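Notes from the Spare Room

So the painting is finally under way, and I want to thank everyone who wrote in after the April letter to tell me which gray to pick. There were a lot of you! Amr Chraibi sent a whole page, with swatches glued on, and I've pinned it up over my desk because it deserves it.

For newer readers: my spare room has been dark green since we moved to Drodmont, and I've complained about it in this newsletter more than I should. It's a small room on the north side of the house and it gets maybe two hours of decent light. Green was a nice idea in the store. By four in the afternoon it felt like sitting inside a wine bottle.

I had three tester pots open for most of the spring. The first one was called Minami and it went purple as soon as the lamp was on. The second was fine, just dull, the sort of color you'd find in a dentist's hallway. The third one is Ritisen, a pale gray, and it's the one I kept going back to with my coffee in the morning. Magdolna Szekeres (she painted our kitchen, some of you will remember the business with the ceiling) told me to put it on a big piece of card and move it from wall to wall for a few days before buying anything. Do this. I used to dab little squares straight onto the wall and then squint at them, and all I could ever see was the old color around the edges. With the card I could hold it by the window, then down by the floor, then behind the door where it's gloomiest, and it looked like a different paint each time.

What surprised me is how much the pinks in a room matter. Our curtains have a dusty pink stripe, hardly anything, and next to it a cool gray looks cooler still. I ended up liking that. My husband says he can't see any difference, but he also said the green was blue for six years, so he doesn't get a vote. 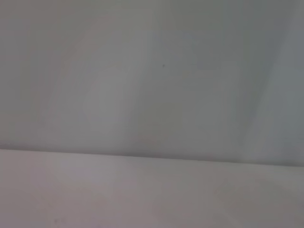 Now, sheen. I asked for flat and came home with eggshell, my own fault for talking to the man at the counter instead of reading the can. I took it back on Friday and they swapped it without any fuss. Flat hides the bumps, and our plaster has plenty of those. It does mark if you brush past it with a bag, so I'm keeping a jam jar of leftover paint in the closet with the color name and the room written on the lid.

The primer was from Skomix and it took two coats to beat the green, plus a third behind the radiator where I'd been lazy the first time – I could see it grinning through. I'd rather do three coats of primer than four of the good stuff at that price.

Next month, the skirting boards. If you have strong feelings about white, and I know that some of you do, please write before I go back to the store.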